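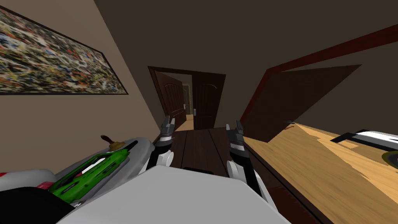
Lundbridge extends door inspections to older apartment blocks

Owners of apartment buildings in Lundbridge will have to keep a written record of every door opening onto a shared corridor under changes to the city's building maintenance rules, which take effect in March.

The rules apply to residential buildings of three or more storeys. Newer blocks already keep a register as a condition of occupancy. Older blocks were exempt unless they had been substantially altered, and the exemption now ends. The city lists 323 buildings in the older group.

Each entry in the register must give the door's location, leaf thickness, hinge type, closing device and the date of its last inspection. Gaps between the leaf and the frame are to be measured at the head, at both sides and at the floor. Doors must close and latch from any open position without being pushed. 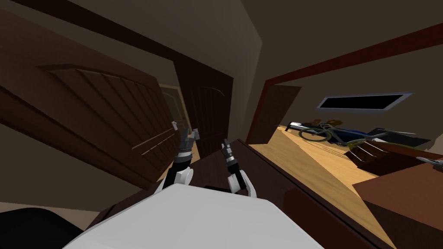
A large dark brown wooden door.

The changes follow a survey of 53 buildings carried out for the city by Skeltitz, a building inspection firm. The most common fault was a closer that had been disconnected or adjusted until it no longer pulled the door onto its latch. Other faults included seals painted over during redecoration, hinges with missing screws and floor gaps left too large after carpet was taken up.

Few of the faults needed a new door. Skeltitz found that most could be corrected by adjusting the closer, packing the hinges or fitting a new seal. Where a leaf was warped or had been cut for a pet flap or a larger mail slot, replacement was recommended.

Heritage buildings will be handled separately. An owner may apply to keep an original timber door if a report shows how it will be upgraded, usually with a concealed seal and a coating on the corridor side. Panelled doors with thin centre sections are the hardest to bring up to standard, and the city will accept a lining board on the apartment side where the corridor face has heritage value.

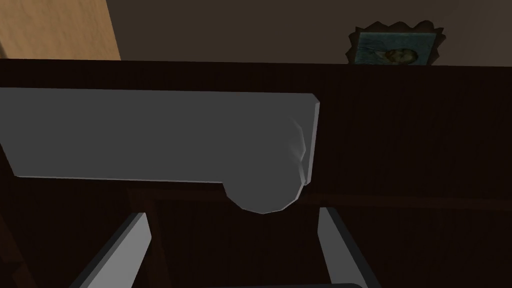 A plain grey block with a bevelled end.

The rules also set out how corridors are to be measured. Clear width is taken at the narrowest point, including any handrail, cabinet or fixed seat that projects from the wall. Wall-mounted items may stay if they do not reduce the width below the minimum for the building's class. Storage in shared corridors remains prohibited, with no change to the existing penalty.

A trial at the McPhee apartments, a brick block near the river, tested the paperwork last winter. The building has 100 doors within the scope of the rules, and inspectors made 610 separate measurements over two visits. The form was shortened afterwards — hinge spacing and handle height were dropped, and the floor gap is now recorded once per door.

The trial used Pustel, a register program that runs on a tablet. Its use is optional. Paper registers will be accepted if they are kept on site and can be produced on request.

Owners have 12 months from the start date to complete a first register. Inspections will then be due yearly for doors to stairs and every two years for apartment doors. Copies of the rules and a blank register form are available at the Lundbridge building counter, which is open until 4:30 p.m. on weekdays.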